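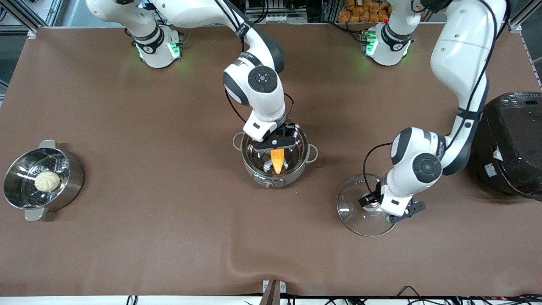

October. Morning entry, Hekden House kitchen.

The kitchen was opened at the usual hour and the day's work was confined to the steaming and boiling equipment, as agreed in the plan for the month. The ovens were left alone. It had been decided last week that the long table should be given over to the pots, with the brown cloth laid smooth across it, and the arrangement was kept to. The steamer pot stood on the left with its perforated insert in place and a single pleated bun on it. The plain steel pot with the looped handles took the middle, for the corn, and its glass lid lay to the right of it on the cloth. The rice cooker was put at the far right. I record the positions because the table has been laid differently on almost every occasion since the summer, and the house would do well to settle on one order and hold to it.

The corn is to be served at the members' supper, together with rice and the buns. Catering for 60 has been confirmed in writing. The previous supper was for fewer and the steamer was then only just sufficient, so the question of a second steamer has been raised again with the Clulterance office. No answer had been received by midday.

The matter of the buns requires a fuller note. The pleated kind was preferred at the tasting and will be ordered, or made, according to price. The supplier, Ondrejka, offers them frozen in bags of 23, an awkward number which leaves either a shortage or a remainder however the sum is done. I am inclined to make them here. The dough is not difficult. The pleating takes time, and the kitchen staff have differing views on how many folds are proper. I have asked that a single pattern be chosen and followed, and have left the choice to those who will be doing the work.

Steaming times were reviewed after the mid-morning break. The written sheet gives 17 minutes for a bun of the larger size, counted from the moment the water is at a full boil and not from the moment the lid goes on. The older sheet, which was still pinned inside the cupboard door, gave a shorter time and has been taken down. A clean copy of the new one is to be put up in its place. It should also say that the insert must be lined, a point left out of both versions.

The lids were considered next. Glass lids are to be laid flat when taken off, with the handle upwards, and never stood against the wall behind the table. One was chipped in September in precisely that manner and the replacement did not fit well. The house now has four glass lids in fair condition and two metal ones which are kept for the stockpots. I have marked the shelf accordingly.

Stores were checked before luncheon. The packaged bread ordered for the breakfasts is to be used in order of date, oldest first. Rice is in good supply. Corn is the weak point. The season is all but over and the Jotis market can promise fresh ears only until the end of the month, after which we shall have to take frozen or do without. I have written to ask for the price of both. Salt, flour and yeast are adequate. Baking paper is low and has been added to the list.

Afternoon.

The steel was polished after use and returned to the rack. I wish it noted that the pots have kept their finish well inside, far better than the set they replaced, and that the scouring pads should remain in the scullery, where they can do no harm. Soft cloths only are to be used on the inner surfaces. The steamer insert is to be rinsed from the underside first so that nothing is left in the holes. The table cloth was shaken, inspected and found to need only a light press. A second cloth of the same colour would be of use on washing days.

A request was received from the upper corridor that the kitchen door be kept shut while anything is on the boil, on account of the steam reaching the notice boards. This is reasonable and will be followed. The hinge is stiff and has been reported twice.

The draft menu was sent up at four o'clock. It gives the corn as a side dish, cut in short lengths, with butter offered separately. The order of service has yet to be fixed, and I have proposed that the rice go out first, as it holds its heat best in the cooker and can be served without delay.

Outstanding this evening: the reply on the second steamer, the price of corn, the pattern for the pleats, the hinge. The kitchen was locked at six and the key returned to the office.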